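Preguntas frecuentes — Cestas semanales Araya

Inicio / Cómo funciona / Preguntas frecuentes

¿Qué es Araya?
Araya es un grupo de consumo con reparto semanal de verdura, fruta y pan. Compramos directamente a productores de la comarca y preparamos las cestas en nuestro local. Empezamos en junio y ahora servimos a 154 hogares.

¿Qué trae una cesta?
Depende de la temporada. La cesta normal lleva verdura para cuatro o cinco días, fruta y una pieza de pan. La lista de cada semana se publica el lunes por la tarde y puede cambiar si un productor avisa de que no llega.

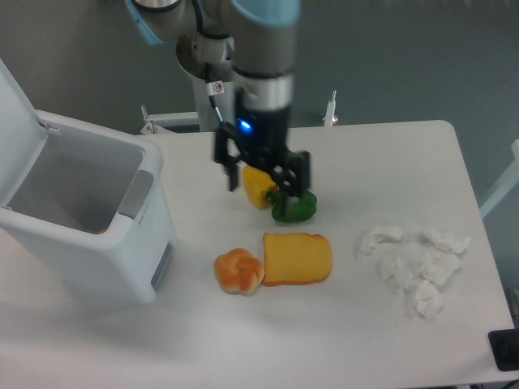

¿Puedo elegir los productos?
En parte. En su ficha puede marcar hasta 3 productos que no quiere recibir nunca. Los sustituimos por otros de valor parecido. No hacemos cestas totalmente a medida.

¿Cuánto cuesta y cómo se paga?
El pago es mensual, por domiciliación o transferencia. La cuota incluye el reparto dentro del casco urbano. Fuera de él hay un suplemento que se indica al introducir la dirección. No aceptamos efectivo en los puntos de recogida.

¿Quién hace el pan?
El obrador Beso, de Bontu Gebretsadik. La hogaza pesa 700 gramos y la de familia 980. También se pueden pedir bollos y panecillos sueltos, siempre antes del martes a mediodía. El obrador trabaja con trigo, centeno y sésamo, así que no podemos garantizar pan apto para celíacos.

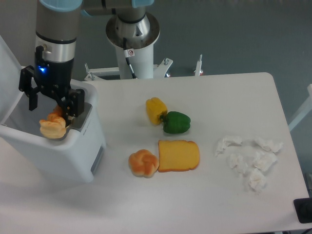
¿Qué pasa si me voy de vacaciones?
Puede suspender la cesta desde su cuenta con cinco días de antelación — también por correo, si lo prefiere. Las semanas suspendidas se descuentan de la cuota siguiente. Si avisa más tarde, la cesta se prepara igualmente y puede recogerla otra persona con su número de socio.

¿Qué hago si un producto llega en mal estado?
Envíe una foto el mismo día de la entrega. Dinesh Wickramasinghe atiende las reclamaciones y contesta en un día laborable. Se abona el importe o se repone el producto en la cesta siguiente, a elección del socio.

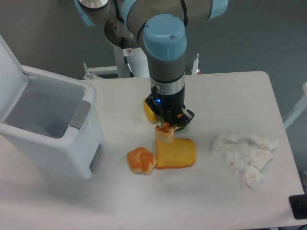
¿Cómo conservo lo que viene en la cesta?
Saque la verdura de la bolsa al llegar a casa y retire las hojas estropeadas. Los pimientos y los calabacines van al cajón de la nevera sin lavar; las patatas y las cebollas, fuera, en sitio oscuro y por separado. Para repasar el contenido conviene una superficie clara y despejada, como la mesa blanca de la foto, donde la tierra y las hojas sueltas se distinguen enseguida. El pan aguanta mejor en bolsa de tela y se puede congelar en rebanadas.

¿Cómo me doy de baja?
Escribiendo a la oficina antes del día 20. No hay permanencia ni penalización.

Última actualización: 28 de octubre de 2018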